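Sherif El Idrissi and Tarek Gaber
Project report, household manipulation group
June

## 1. Question

The project asked whether a general-purpose arm, running a policy trained on demonstrations, can do a small set of kitchen chores well enough to be left alone with them. "Well enough" was defined before any testing: the task ends in the correct state, nothing is dropped, and no person steps in. Partial credit was recorded but does not count toward the results in Section 4.

We limited the work to seven chores that involve rigid objects. Cloth, liquids and food were left out. This makes the results look better than a real kitchen would, and the reader should keep that in mind.

## 2. Setup

All trials were run in simulation. We used the Gruseck kitchen set, which supplies room layouts, cabinets, counters and small household objects with collision meshes. The arm has a two-finger parallel gripper and a wrist camera. A second, fixed camera looks at the counter from the side. The policy receives both images, the joint positions and a short text instruction.

The policy is a copy of the Zuvia baseline, fine-tuned by us on 370 demonstrations. Sherif recorded most of them by teleoperation; Tarek recorded the drawer and door tasks and wrote the success checks. Demonstrations with a dropped object or a visible correction of the grasp were kept. An early version of the training set had these removed, and the resulting policy did not attempt a second grasp after a failed first one.

The seven chores were:

1. Pick up a cup and place it on a shelf.
2. Move a plate from the counter to the sink.
3. Open a drawer.
4. Close a cabinet door.
5. Put a spoon in a tray.
6. Stand up a bottle that is lying on its side.
7. Clear one object from the counter into a bin.

Each chore was run 21 times. Object position, object rotation and room layout were drawn at random for every run. The text instruction was held fixed within a chore.

## 3. Method notes

A run was stopped at the time limit or when the success check passed and stayed true for two seconds. The two-second hold was added after we found that the bottle check passed while the bottle was still tipping over.

Wrist-camera views were saved for every run and read through by hand afterward. Reading them was slow, but the log files alone gave a poor account of why runs failed. A log line such as "object height above threshold" does not say whether the grasp is centered or whether the arm still has a usable view of the place it is meant to go.

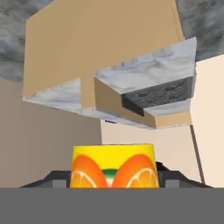 The loss of a usable view was the most common problem in the shelf chore. When the wrist tilts up, the counter leaves the wrist camera and the policy has mostly walls and the undersides of cabinets to work from. These surfaces are large and plain, and one tan panel looks much like the next. The side camera should make up for this, but in several room layouts the arm itself blocks the side view of the shelf. In those runs the policy moved as if the shelf were at its average position in the training data.

We tested this explanation with a short extra experiment. The shelf was fixed at the average training position and the cup runs were repeated with the same starting positions for the cup. Failures of this kind went away. Grasp failures remained at their earlier level, which is what the explanation predicts.

## 4. Results

| Chore | Successes (of 21) |
|---|---|
| Cup to shelf | 12 |
| Plate to sink | 7 |
| Open drawer | 16 |
| Close cabinet door | 19 |
| Spoon in tray | 9 |
| Stand up bottle | 5 |
| Clear object to bin | 17 |

Closing a door is the easiest chore in the set. It needs no grasp, and the arm can push on almost any part of the door. Clearing an object to the bin is also forgiving, as the bin opening is wide and the final pose of the object does not matter.

The plate results are poor because the gripper cannot get under the rim when the plate lies flat. The policy learned to drag the plate to the edge of the counter first, as in the demonstrations, but often let go too late or dragged too far. A person does this with one hand and corrects by feel. Our arm has no touch sensing.

The bottle chore failed mainly at release. The arm picked up the bottle and turned it upright in most runs, then opened the fingers while the base was still slightly above the counter. The bottle landed on one side of its base and fell. Adding a slow downward motion before release would probably fix this, but it would be a hand-written rule for one chore and we did not add it.

## 5. Comparison with a scripted controller

For reference we ran the Slaoui grasp planner on the cup and bin chores. It is given the true object pose, so the comparison favors it. It completed every bin run and 18 of the cup runs. The three cup failures were motion planning failures near a cabinet corner.

The scripted controller is better wherever the pose is known and the steps do not change. It has no way to recover from a slip. In the learned policy, a second grasp attempt succeeded in four of the cup runs that are counted as successes above.

## 6. Discussion

Whether these machines can do chores yet depends heavily on which chores are counted. Two of the seven reached a rate that we would call useful if a person were nearby. None reached a rate at which we would leave the arm alone in a kitchen for an afternoon. The best result, the cabinet door, still failed in two of 21 runs, and a household closes a cabinet door many times a day.

Speed is a separate issue. The policy is slow in every chore. We did not set a speed target, and a version of the arm that moved faster would need its failures counted again, as drops are likely to increase.

There is also the question of transfer. Nothing here was run on a physical arm. Simulated friction is uniform across an object, lighting is stable and the cameras never move out of calibration. We had planned to repeat the cup and drawer chores on the Predidus arm in the teaching lab, but the gripper was out for repair until after the end of the project. The simulated rates should be read as an upper limit for this policy.

## 7. Known problems

- The tray check accepts a spoon resting on the tray wall. Two of the nine spoon successes are of this type.
- Room layouts were drawn at random with replacement, so some layouts appear more often than others.
- The time limit was the same for all chores and is tight for the plate.
- Both authors recorded demonstrations and both reviewed failures. No outside reader checked the failure labels.

## 8. Further work

The first change we would make is a second fixed camera on the opposite side of the counter, so that the shelf stays visible when the arm blocks one view. The second is a force reading at the wrist, used for release. Both are cheap in simulation and available for the physical arm. The training set would have to be recorded again in full, as the current demonstrations contain neither signal.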